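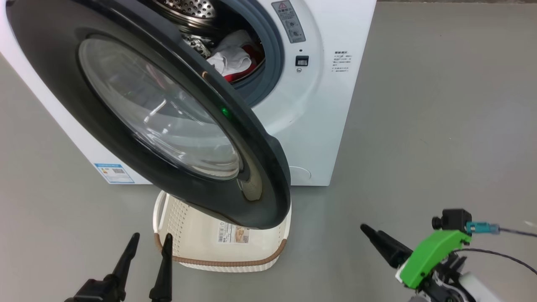
About Gramholm

Gramholm is a small website for people who like animated series, and who like to read about them after the episode is finished. We write episode reviews, season overviews and longer articles about directors' styles, music and the old television cartoons that many of us saw as children. The site is written in English, although English is the second language for most of our team. If you find a strange sentence, please write to us and we will correct it.

How we began

The site was opened in March under the name Rudadex. At that time it was only a list: titles, number of episodes, and a score from one to ten. After some months the readers started to ask why one series had received a seven and another a four, and the answers in the comments became longer than the list itself. So we began to publish the answers as reviews. The name Rudadex remains today as the name of our database, where you can search all series by year, studio and genre. On August 19, 2021 the database had 1726 entries, and 95 of them had a full review for every episode. The other entries have a short text and a score, and we are filling them slowly.

Who writes here

We are eight writers and we live in five countries. Our editorial address is in Bruvumcombe, where two of us share a room with a desk, a good television and too many discs. Everybody else works from home. All of us have another job or are studying, and for this reason a review may come one or two days after the broadcast. We prefer to be late than to write about an episode which we watched with one eye.

How we review

Each series is given to one writer, who stays with it until the last episode. We think this is more fair to the series, because the reader can learn the taste of the writer and compare it with their own. The writer must watch the episode complete, with the opening and the ending song. Fight scenes, drawing, story and voices are discussed in the text, but the score is for the whole episode.

We do not give a score to a series that we did not finish. When a writer stops in the middle, the page says "stopped" and the number of the last episode watched.

Spoilers are allowed in episode reviews. In season overviews they are kept for the second half of the page, under their own heading. Please respect the same rule in the comments.

Yeom, our monthly letter

Yeom is a letter that we send by e-mail at the beginning of each month. It contains the new reviews, one old series that we recommend, and answers to readers. It is free and you can leave it at any time with the link at the bottom of each letter. Your address is used for Yeom only.

Money

The costs of the server are paid by a small number of advertisements and by readers' donations. Studios and distributors sometimes send us discs before the release. In such a case it is written at the top of the review, and the studio does not see our text before you do.

Write to us

Corrections, missing titles and suggestions are welcome through the contact form. We read all messages, and we usually answer within a week. If you would like to write for Gramholm, please send one review of an episode you disliked and one of an episode you liked, both from the same series.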